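Block-pushing cell back in service after contact fault

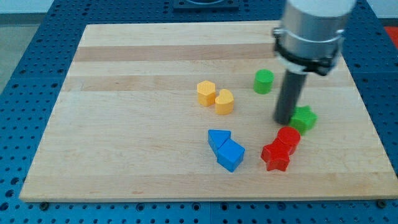

The Endlow cell was out of use from Friday afternoon until the middle of the following week after the arm pressed its rod into the board during a pushing run. The force reading reached 200 newtons before the protective stop tripped. No one was inside the marked area and there were no injuries.

The log puts the fault at episode 3538. The height offset for the rod had been reset when the controller was updated, and the new value was too low. The first 391 episodes after the update ran without a stop, probably on light contact the whole time — the force log for that stretch is noisy, and we should have looked at it sooner.

We have re-measured the offset, tightened the clamp and lowered the force limit. Bokier supplied a new rod. The board stays in use, but please report any fresh dents.

Two changes for everyone who books the cell. After any software update, run the touch-off routine at slow speed before loading a policy. If the arm stops on its own, leave it where it is and call the Gallegos desk; do not clear the stop from the pendant. On Friday it was cleared twice before anyone reported it.

The 700 episodes queued for the Aker project will run first. Other bookings move back by one slot.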